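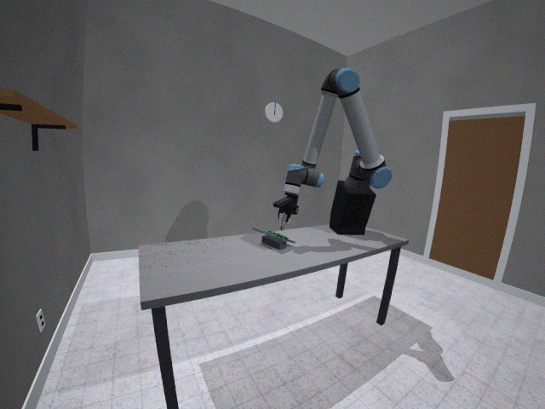

Warkudley Property Services
Facilities Help Desk
Category: Heating and Hot Water
Building: Mansilla Annex
Opened: August 1, 2019
Priority: Normal
Status: Pending parts

Reported problem
Hot water at the second floor restroom sinks turns lukewarm after a short time. Tenants in Suites 300 and 600 report the same fault. The kitchen on the ground floor is not affected.

Work log
Entry 1. Ticket assigned to the plumbing group. Tenants were notified by email.

Entry 2. Technician inspected the Dasto water heater. The thermostat setting was correct and no leaks were found. The tank was last flushed in July.

Entry 3. The mixing valve serving the second floor was found to be sticking. The valve was cleaned and tested for 15 minutes. Temperature dropped again before the end of the test.

Entry 4. Replacement valve ordered from Zisesell, order line 16. The supplier has confirmed stock but has not yet given a delivery date.

Next step
Water to the second floor restrooms will be shut off during installation. Tenants will receive written notice one business day in advance. Please reply to this ticket with any access restrictions.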